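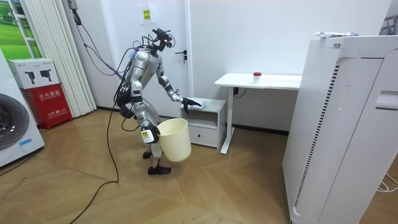
Nightstand and wastebasket, items 2.3 and 2.5.

Wirndale Guest House – Bedroom Safety Checklist
Date of inspection: March 7, 2025
Area: second floor, east side
Result codes: P = pass, F = fail, N = not applicable, M = monitor

1. Doors and escape

1.1 Room door closes fully onto the latch from any open position. P
Comment: Closer arm adjusted at the last inspection. Closing speed acceptable.

1.2 Door edge seals continuous and unpainted. F
Comment: Seal on the hinge side lifts over a length of 52 mm near the bottom. Replace the full strip. Do not glue the loose part.

1.3 Escape plan fixed to the back of the door and matches the present layout. M
Comment: Plan still shows the linen cupboard as a stair lobby. Readable, but a new print is required before the next fire drill.

1.4 Window opens by hand and restrictor holds. P
Comment: Restrictor tested at 100 mm opening. Both screws tight.

2. Furniture and fittings

2.1 Wardrobe fixed to wall. P
Comment: Kollmont bracket, upper position only. Lower bracket was never supplied with this model and the wall has no plug holes for it.

2.2 Bed frame free of sharp edges, slats seated. P

2.3 Nightstand stable, no rocking, top surface clean. P
Comment: Top to be wiped with a cloth and the cleaner listed on the housekeeping sheet. No spray directly onto the surface where a lamp or socket is within reach.

2.4 Bedside lamp cord undamaged, routed behind furniture. F
Comment: Outer sheath cut near the plug. Lamp removed and tagged. Spare Lumanlan unit from store fitted the same day and tested – pass.

2.5 Wastebasket intact, no cracks at rim, emptied before guest arrival. P
Comment: Keep clear of the heater and the path to the door.

2.6 Floor covering level at thresholds. M
Comment: Slight lip at the bathroom door. Not a trip hazard at present. Check again when the strip is next lifted.

3. Electrical and heating

3.1 Socket faceplates secure, no scorch marks. P

3.2 Smoke alarm sounds on test button and is within its replace-by date. P
Comment: Premeck unit, ceiling mounted. Sound level at the pillow measured with the bathroom door closed: 77 dB. House minimum is 75 dB.

3.3 Heater guard fixed and thermostat responds. P
Comment: Thermostat cover is loose but does not affect operation. Add to the general repair list.

3.4 Extension cords in use. N
Comment: None found. Guests have been leaving their own in the rooms at checkout; these go to the office and are not to be put back into service.

4. Bathroom

4.1 Hot water at basin within the house limit. P

4.2 Extractor fan runs and clears. F
Comment: Fan runs but draws weakly. Tissue test failed twice. Grille cleaned, no change. Duct to be checked from the roof side – access needs dry weather.

4.3 Grab rail takes load without movement. P

4.4 Slip mat present and suckers sound. P
Comment: Mat worn at one corner. Acceptable until the next order.

5. Follow-up

Items marked F are to be closed before the room is released for booking, except 4.2, where the room may be released if the window restrictor passes and the housekeeping sheet carries a note to air the bathroom after each stay. Items marked M carry over to the next form. The earlier form used code R for repair; it has been dropped, and any R left on an old sheet is read as F.

Keep the signed original in the room file and one copy at the front desk.

Wirndale Guest House | Contact | © 2025 | Back to top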